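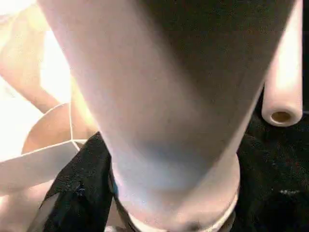 White foam tube and the black cover, Saturday.

Sat 19 October

Up early for a weekend, and not on purpose. The rain got going against the bedroom window before it was light and I lay there thinking about the white seat, which has been on my conscience since September, when I bought it at the Nakamura store out past the ring road for $48 and carried it home on the 138 bus with everyone having to climb over it. It has been standing in the back room ever since with a coat on it. I told myself in bed that today was the day, and then I had to get up because once I've told myself a thing like that I can't go back to sleep.

So, coffee, toast, the last of the Brumden marmalade (note to self, get more, and get the dark one this time, the light one is really just sugar) and then down to business. I spread the black cover out first. It has been folded up so long that it doesn't want to lie flat anymore, and I smoothed it and smoothed it and it went right back into its wrinkles, so I let it have its way. It picks up lint like nothing else I own. I thought I'd shaken it well enough on the step last time, and I clearly had not, there were little white specks over it before I had even begun. My mother had a black wool coat that was just the same. She used to go at it with tape wrapped around her hand, sticky side out, standing in the hall while the rest of us waited in the car, and I can still hear her saying she'd be one minute.

I had a plan for the morning and wrote it on the back of an envelope, and I'm copying it in here so that I remember I was organized for at least a little while. Turn the seat over and clean underneath. Go over the legs and make sure they're snug. See what to do with the foam. Clear the ledge. Sweep. Lunch. Lunch was underlined.

Of course I started with the ledge, because it was the one that annoyed me most every time I walked past.

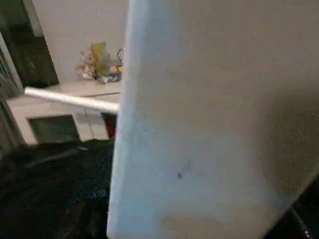 The ledge before I got to it. Wrappers still there!

I don't know how a person lets wrappers pile up like that. I come in, I open something, I set the wrapper down for just a second because my hands are full, and then it has company. I had a good grumble at myself and found a bag for them. One of them crackled so much that Jemo came trotting in from the kitchen with her ears up, sure that it was something for her, and stood there looking wounded until I gave her one of the fish treats. She then refused to leave and had to be stepped over for the rest of the morning. She is the most stubborn cat I have ever lived with and I wouldn't change a hair of her.

Tarek Filali called in the middle of all this. He wanted to know if I was still coming to supper on Thursday, and whether I'd bring the lentil thing again, and then he stayed on the line for 30 minutes telling me about his sister's move to Sunvale Street and the piano that wouldn't go around the landing. I love talking to Tarek but I do it standing up, and I walk in circles, and when I hung up I was at the other end of the house with a dishcloth over my shoulder and no idea what I'd gone there for. It was lovely to hear him so cheerful, though. He has had a rough year and he sounded like his old self.

Back to the seat, then. I've decided I like it better upside down than right side up, which is a silly thing to write, but there's so much more going on underneath.

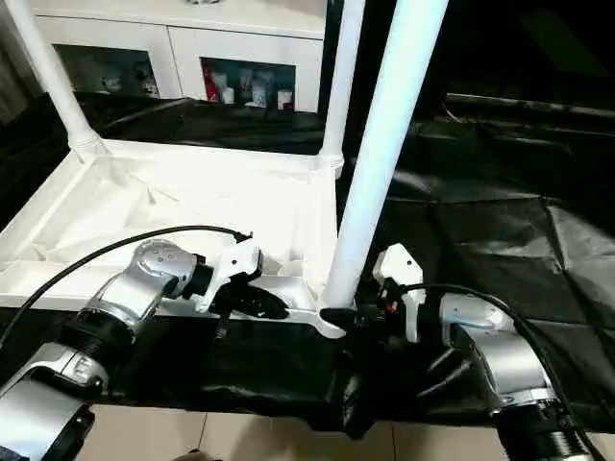 All those ribs and channels! Somebody sat at a desk and worked out every one of them, and then it was turned over and sold, and you'd never give them a thought. They are also the very devil to clean. A cloth just skates over the top and leaves the corners as they were, so I'm going to use the old toothbrush on them with a drop of dish soap and some warm water, and go along one channel at a time with the radio on. I don't mind a job like that. It's the kind where your hands are busy and your head can wander off, and mine usually wanders to supper.

The legs are the part I fret over. I'm not a heavy person but I do sit down heavily, my whole family does, we drop like sacks, and I want to be sure of them before I drop onto this one. I looked for the leaflet and could only find the one for the Sovunley kettle, which I gave away two summers ago. Why do I keep these things? There was also a receipt for 457 in the drawer, from the year of the boiler, and I put it straight back so I wouldn't have to think about it. 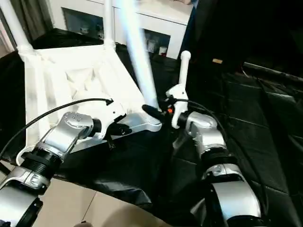 It's a very bright white, too, and I keep wondering if it'll look odd by the back door beside everything else we have, which is all brown or on its way to being brown. I could make it a cushion. There's enough of the green check left from the kitchen curtains, if I can find where I put it, and a cushion would be kinder in winter, when plastic is so cold to sit on first thing. Then again I've been going to make cushions for other chairs in this house since before the cat.

I still haven't made up my mind about the foam. It seems a shame to throw good foam out and it seems foolish to keep it, and I went back and forth over that right through my soup. (Leek and potato. Needed salt.)

The rain has stopped now and the light's gone that yellow color it goes over the garages. Sweeping can be tomorrow. I must call the dentist on Monday, and look for that green check, and ask Tarek what time on Thursday, because he did tell me and I've lost it already.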